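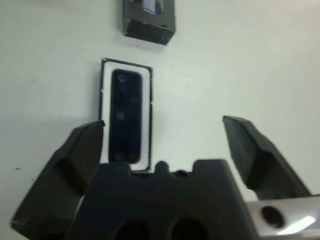

Posted in September by the person who sweeps up at Kadley
Filed under: bench notes, grumbling

We have a rule sheet for the unboxing bench now. It runs to 2 pages, and I wrote most of it, so I get to complain about it.

Rule one is that the lid gets its own spot on the table and the arm has to know where that spot is. You would think a lid could look after itself. Our arm, which we call Uso, spent most of the spring treating any lid as a second box and trying to unpack it.

Rule two: black gripper, black box, black gadget — go slow. The white foam is the only thing in there with any manners. We cap the speed at 40 millimeters a second once the fingertips are over the rim, and whoever wants to raise it has to write down why and sign it. So far the form is blank.

Rule three covers the foam. Fingers don't touch it. If the gadget won't come out by its edges, the arm backs off and a person does the job by hand, muttering. The Sidix handbook, which we borrowed a lot from, lets you try up to 300 times before you call someone. I have met people with that kind of patience and I don't want them near my bench.

Rule four is the one everybody skips. Wipe the table before the run. A speck is a speck until the software decides it's a screw, and then you lose a morning. I lost mine on run 138, and I have the log to prove it.

The Xia people across the hall keep their rules in their heads and seem very happy. Their bench is also where our good tape goes to die, so I'm not taking notes.

Still to settle: whether the box should be clamped. I say yes. The other half of the bench says a clamp is cheating, and we'll have it out after lunch, once somebody finds the clamp.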